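THE TRAY AND THE TICKET
Notes from the Betham Coin and Medal Circle, May

On "limited" medals, and what the number on the rim is worth

A member brought in a Heletti medal last month, the big bronze one with the harbor on the front, and asked what it should fetch. The rim reads 2421/4000. The certificate says the edition is "strictly limited to 4000 pieces worldwide" and there's a little ribbon glued to the corner. He paid full issue price for it years ago, and a dealer had just offered him a figure close to what you'd pay for lunch.

He wanted to know if the dealer was cheating him. Probably not. I've been buying and selling art medals long enough to have owned three of that same Heletti piece, none of which I made money on, and I'd have offered him less.

The trouble is the word "limited." Four thousand is a lot of medals. There are not four thousand people in the country who wake up wanting a bronze harbor, and there weren't when it was issued. A cap on production only matters if it sits below the number of people who'd like one. Set it high enough and it never gets tested, and the seller gets to print it on the box anyway.

I'd go further and ask whether all 4000 were ever struck. Private issuers often announced a maximum and then made them as the orders came in. I have seen a good many numbered Helettis by now, at fairs and in online listings, and the highest number I have written down is 2787. Maybe the rest are sitting in drawers. Maybe the last 1213 never existed. It makes no difference to the price, which tells you something about how much the price cared about the edition size to begin with.

Low numbers

You'll hear that a low number brings a premium. Number 1 does, sometimes, and so does a number that matches a date somebody cares about. Number 38 instead of number 2421 brings nothing that I've ever been able to measure, although sellers will put it in capital letters in the title. With dies that were good for thousands of strikes, there is no reason to think 38 is any crisper, and in many shops the numbers were stamped on the rim afterward in whatever order the medals came out of the box.

The Likau restrikes

Now for the ones that do bother me. The Likau shooting medals turn up in our area every spring, usually in a worn red case, usually described as original silver. Some are. A larger share are later strikes from the old dies, and they were sold quite openly as such at the time, with a small R on the rim next to the fineness mark. The R is shallow. It files off in a minute, and there is your "original."

So when someone tells you the rim is "a little rubbed, as expected for age," ask why the rest of it isn't. A medal that lived in a case for a century has no business being worn in one spot the size of a lentil. Tilt it under a single lamp and look for a flat place that catches the light differently. If the seller only has pictures of the two faces, ask for the edge, all the way around. I've had sellers go quiet at that point. I've also had one send eleven good pictures in ten minutes, and I bought that medal and still have it.

Weight helps less than people say. The restrikes I've handled fall well within the spread of the originals, and a kitchen scale won't separate them. The red case is no help at all. Cases get swapped, and an empty one can be bought for less than a tank of gas.

Grading by machine

Several of you have forwarded the same article on automated grading, where a medal gets scanned from all sides, scored, and sealed in plastic without an opinion passing near it. I've read it twice. My doubts are the same as they were with human graders, plus a few. A score for surface condition is fine as far as it goes. It won't know that a Lodhi medal with a soft left cheek is normal, as the die was weak there from the start, and that a Lodhi with a sharp left cheek should scare you. A system can be taught that, I'm sure, but somebody has to have the medals to teach it with, and for most of what we collect there are too few around for anyone to bother.

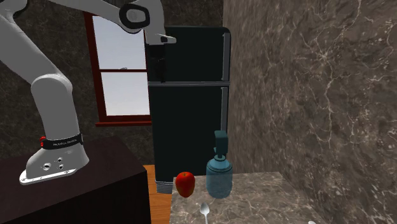
What to do with a slabbed medal

Read the label and then ignore it long enough to look at the piece. If the plastic hides the rim, and much of it does, you're being asked to pay for a medal with its most useful part covered up. I won't pay extra for that. I'd knock something off.

Cracking one out is up to you. If you do it, keep the label with the medal. The next owner may put more faith in it than I do.

Prices at the Lodhi sale

For anyone who missed the Lodhi sale, it was thin. The lot everyone talked about beforehand, the gilt agricultural prize medal with the original ribbon, opened at 300 and closed there on a single bid. The catalog had called it "rarely offered." It has been offered three times that I know of, and each time the estimate was higher and the bidding was weaker. Rarely offered and rarely wanted look a lot alike from the back of a room.

The plain bronze school medals did better than they should have, if you ask me. Two bidders dug in on a mixed tray and pushed it past anything I'd call sensible. I looked through that tray at the preview and found lacquer on nearly every piece, some of it yellow. Good luck to whoever has to take it off.

Small notes

The loan copy of the Betham die list is out again and overdue again. If it's under your bed, please bring it to the next meeting.

I'm still looking for clear edge photos of any numbered Heletti above 2787. If you have one, write to the usual address and I'll print a correction.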